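Short Hours, Long Arguments

When the pay slips came round in October, the evening team at the Prakcombe packing site noticed the same thing they had noticed the month before. The fifteen minutes between clocking in and starting on the line had gone unpaid again, and so had the wait at the security gate on the way out.

Gyula Lakatos had worked there for three years, mostly on late shifts. He kept a notebook in his coat with his start and finish times in it, a habit left over from an earlier job in haulage. When he compared the notebook with his slips he found he was short by £684 over the period he could check.

"I wasn't angry at first," he says. "I thought it was a mistake and somebody would put it right."

The site is run by Rokia, a contract packer that fills boxes for cosmetics and homeware firms. Its biggest customer is Skulturine, which sells bath products and kitchen goods by post. Rokia's staff handbook says that workers must be "changed, briefed and in position" by the start of the shift. Changing means overalls, hair covering and shoes from a locker room on the far side of the yard. The briefing is held at the line. Pay started when the line did.

Lakatos raised it with his supervisor, who passed it to the payroll office, who sent back a copy of the handbook. He then wrote a formal grievance, two pages long, with a table of dates. Over the following weeks other people asked to see it. Some had kept records of their own, on phones or on the backs of rotas. Most had nothing, and had to rely on the gate log, which the company holds.

By the time the grievance was heard, 169 workers had put their names to it.

What counts as work

Arguments of this kind are common and they are rarely about large sums on any one day. A quarter of an hour sounds like very little. For someone paid at or near the legal minimum, though, unpaid minutes can bring the real hourly rate below it, and that changes the matter from a quarrel over a contract to a question of law.

The difficulty is in deciding which minutes count. Travelling from home to the usual workplace normally doesn't. A briefing the employer insists on is much harder to leave out. Changing clothes falls somewhere between the two, and a good deal depends on whether the clothes have to be put on at the site. At Prakcombe they did -- overalls were not allowed to leave the building.

Searches at the gate caused the most bad feeling. Bags were checked one at a time at the end of the late shift, with the last bus leaving soon afterwards. Several people told me they had missed it more than once and shared a taxi home, and that the taxi cost more than the unpaid wait was worth.

Rokia's first answer was that the searches were short and that staff could avoid them by leaving bags at home. Its second, given at the grievance meeting, was that it would look at the gate log.

The settlement

The log was useful to both sides. It showed waits that were shorter than some workers remembered, and longer than the managers had said. The company agreed to pay for the briefing and changing time in full, going back 2 years, and to pay a flat sum for the searches. It did not accept that it had broken any rule. The money was to be in bank accounts by 11 March 2026, and for most people it was.

Agency staff were left out. They are supplied by a firm called Deák, which has its own terms and its own payroll, and which says the matter is still being looked into. They did the same work on the same lines and stood in the same queue at the gate.

Lakatos got a little less than he had worked out. He accepted it, partly to have it finished with, and he still writes his hours down. The late shift now clocks in at the locker room door, and there is a second person on the gate.

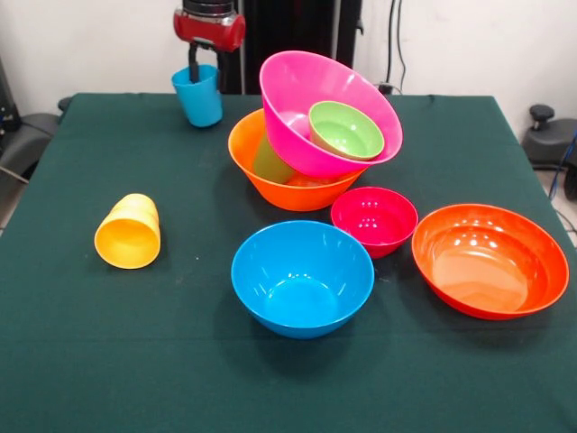
Keeping your own record

Write down when you arrive, when you are told to start, and when you are free to go. Do it on the day. Keep your pay slips together with the rota, and ask for a copy of any rota that is changed after it goes up. If something looks wrong, put the question to payroll in writing and keep the reply. A union representative or a local advice centre can look over the figures before you take it further, and time limits for claims can be short, so it is worth asking early.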